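Search this site Enter keywords Go

Handout 4: Planning and Budgeting for a Two-Arm Work Cell
Module leader: Nelu Furtună
Issued December 15, 2022

1. Purpose of the session

Students are required to prepare a purchase plan for a small handling cell of the kind used in the Standen teaching laboratory. The plan must be one that a finance office could approve without further questions. It should therefore set out the full cost of bringing the equipment into use, including those items which do not appear on the supplier's first quotation.

2. What the quotation leaves out

A quotation for a robot arm normally covers the arm, its controller and a standard gripper. Camera brackets, cable management, the supporting frame and the work surface are usually priced separately or left to the buyer. In the Komelico exercise the arms account for 69 per cent of the total, and students are often surprised by the size of the remainder.

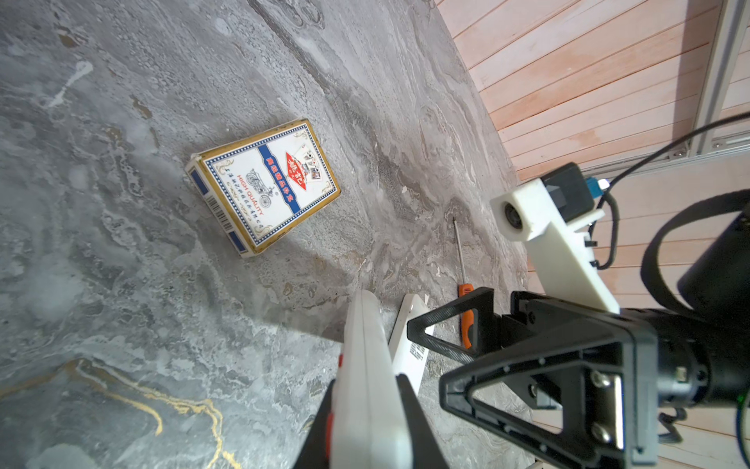 Fingers and brackets should be entered as consumable items. They wear, they are redesigned when the task changes, and a plan which allows for a single set will be overspent in its first year. The Westerberg worksheet allows up to 20 replacement fingers for each arm. Test objects should also have their own line - the sums are small, but they must be charged somewhere.

3. The enclosure

Frame and wall costs are to be worked out from a drawing and not from an estimate of floor area. The drawing should show the reach of both arms, the fixing points for each base, and any storage hung from the rails. Where two arms share one surface, allow for the time needed to set them up together.
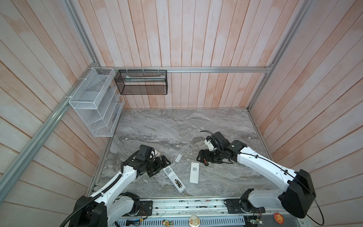 Figure 2. Two arms over a shared work surface, with wire-mesh storage fixed to the frame rails.

4. Timing of orders

Bosia accepts orders under reference 2364 until the end of April. Frame parts should be ordered first, as the arms cannot be mounted until the base rail is in place. Payment terms are 50 per cent with the order and the balance on acceptance. Students must state who will sign for acceptance and which tests will be carried out beforehand.

5. Work to be submitted

Submit one costed equipment list, one order schedule and a short note on running costs. All prices are to be given without tax, with the tax shown on a separate line. Quotations should be attached in full - summaries will not be accepted.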